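**Ticket 3447 – lid task, right gripper width drops to zero mid-take**

Status: open, workaround in place
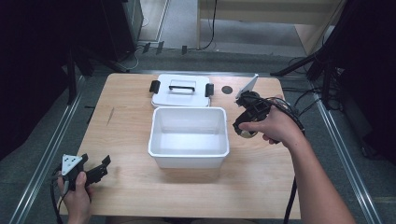

So I'm on the "put the lid on the box" set for Jollix, and over the last batch I started seeing takes where the right gripper's width reading just falls to zero for a bit and then pops back. The left one is fine. Pose tracking is fine on both sides too, so the uploader happily marks these as good and off they go to training – not great!

What I know so far: I went back through 140 takes and 6 of them have the dropout. It nearly always hits when I reach across for the lid handle, hardly ever when I'm holding still. My first guess was the Drultier logger choking, so I restarted it, cleared the buffer and ran another short batch. Same thing. Then I swapped the two grippers between ports, and the problem stayed with the right gripper. So I'm letting the logger off the hook (sorry, logger).

**Update, 2:15 pm**

Wiggled the cable by hand with the live plot open. If I pull it gently toward the floor, the width line goes flat. If I push it back toward the handle, it comes back. Pretty sure it's the connector or the first bit of cable next to it. I don't have a spare here, the last one went over to the Marnberg station.

For now I've taped a slack loop near the handle so the weight isn't hanging on the plug. Ran a bunch more takes like that and got no dropouts, but I don't trust tape for a whole shift.

**Update, 4:40 pm**

Wrote a quick check that flags any take where the width changes faster than a hand could close it. Ran it on the older Ciobanu folder as well, over 900 takes, and it came back clean, so this looks recent. The script is in the shared tools folder under width_check – feel free to make it less ugly.

Still need:

- a replacement cable for the right side
- somebody to pull the 6 bad takes from the training set (I can't delete once they're uploaded)
- a decision on whether the check should run before upload. I'd vote yes, it only adds a few seconds per take

I'll keep recording with the tape on and post here if the line goes flat again.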